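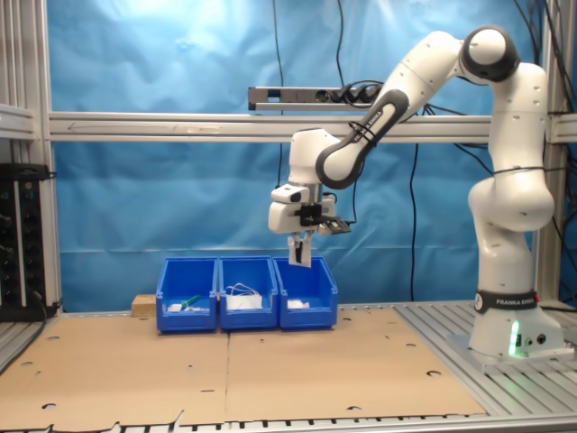 Stacking bins on a cardboard-covered bench: how to stop small parts mixing
Posted by Lowri James, 27 May 2022

I sort small items into blue stacking bins. Loose cable spreads over everything else in its bin. Dividers, or more bins?

Henrike Kleinschmidt
More bins. Coil the cable and tie it at 2 points. Thin clear film goes in last – it is hard to find on cardboard. 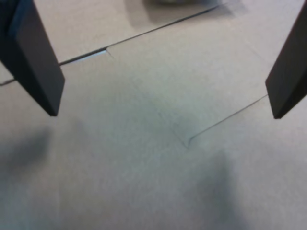

Clear sheet on a pale beige surface

Pacita Tolentino
Dividers worked for me. Mine are from Layug.

Trilok Agarwal
Use a shallow tray first, then fill the bins from it. Replace the cardboard every January.

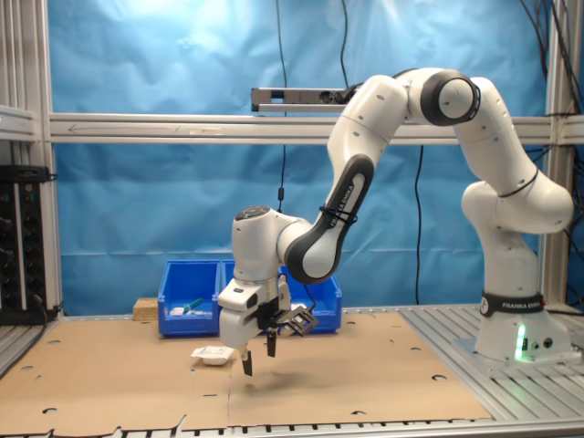 Related: Labeling bin fronts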